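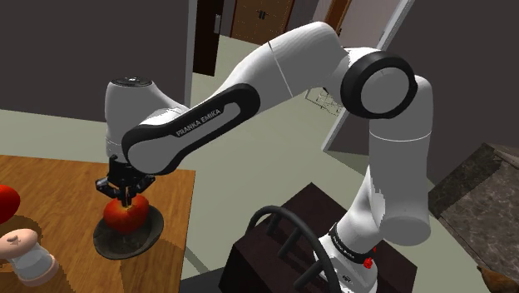
Figure 1. Wooden table with a Franka Emika arm, computer rendering.

June
By a second-year student, Menden College

The Tables of Ritstead: A Project Report

When I started this project I wanted to write about furniture in general, which my tutor kindly told me was far too much for one term, and so I settled on the kitchen and dining tables of Ritstead, the town where I grew up and where nearly every house I knew as a child had a big wooden one. Ritstead used to have its own table maker, the Prandholm workshop down by the river, and it closed in 2000. I wanted to find out how many of its tables were still in use and what people thought of them.

I visited 17 homes over the spring and looked at 25 tables altogether (several families had one in the kitchen and another in the shed, or in one case on a landing, holding up a great many tomato seedlings). At each visit I measured the top, looked underneath for the Prandholm stamp, and asked the same short list of questions over what was nearly always a very generous cup of tea.

Most of the tables had been handed down at least once. Almost everyone could point to a particular mark and tell me how it got there: a hot pan, a school compass, a sewing machine dragged across the top. I had expected people to be sorry about these marks and quite a few were, but many more had decided against sanding because they would miss them! The legs had fared worse than the tops. Damp floors were the usual trouble, and I saw some lovely patient repairs as well as some with a lot of glue.

The heaviest entry in the old Pichon sales catalog, which the library let me look through, is a farmhouse model listed at 565 with no currency or year given, and I never did find one in a home.

If I did this again I would start earlier and take a better flashlight, as the stamps are faint and often tucked behind a rail. I would also ask the tenants in the newer part of town, whom I missed completely. My measurements and the full list of questions are in the folder with this report.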